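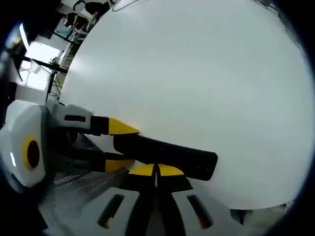 White worktop with a long black item laid across it.

Keeping a White Worktop Clear: Cables, Plants and Small Black Items

A shared white table shows everything left on it. Dark objects stand out, which helps when something is missing, but white accessories blend into the surface and get knocked or buried. The notes below apply to any large, smooth top used for several jobs in the same day.

Start with the surface. Wipe with a damp microfiber cloth and a drop of dish soap, working from the center to the rim, then dry with a second cloth. Avoid scouring pads. On painted tops they leave dull patches that hold marker and pencil dust. For stubborn marks, use the Prisivell surface cleaner diluted 1 to 40 and test it on the underside first.
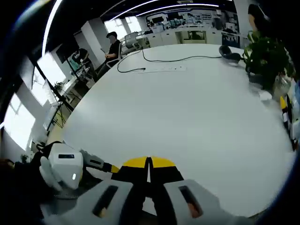

Workspace > Cables and Power

A white power strip on a white table is hard to see. Put a band of colored tape at each end, or move the strip to the back rim and fix it with two removable adhesive strips. Unplug it before sticking anything to it.

Run cables along the rim where possible. A black cable that loops over the middle of the table takes up more working area than its thickness suggests, and cups and elbows catch it. Zovau clips hold a single thin cable; use the wide Caron type for a pair. Leave 2 inches of slack at each device so the plug is not under tension.

Headsets should hang from a hook under the tabletop. If one has to stay on the table, place it at the rear with its cord coiled and tied.

Potted plants need a saucer with a raised lip. Keep the pot away from the power strip, and take it to the sink for watering. Broad leaves collect dust and should be wiped in October, before the heating season.

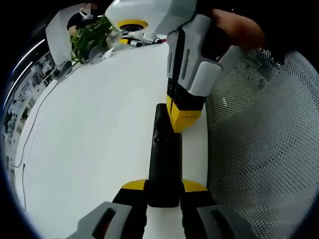
Reading time: 2 min

Long, narrow items such as remotes and handles belong in a shallow tray with a felt liner. Lay them parallel, same end forward. A tray from the Gomier range fits most of them; a cutlery insert does the same job.

Loose wires should be sorted by length, coiled in hand-size loops and put in a clear plastic container with a lid. Label the lid and one side. Paper and cards go in an upright file.

Clear the table fully once a week, including the back edge, and check the adhesive clips at the same time. Replace any that lift at a corner.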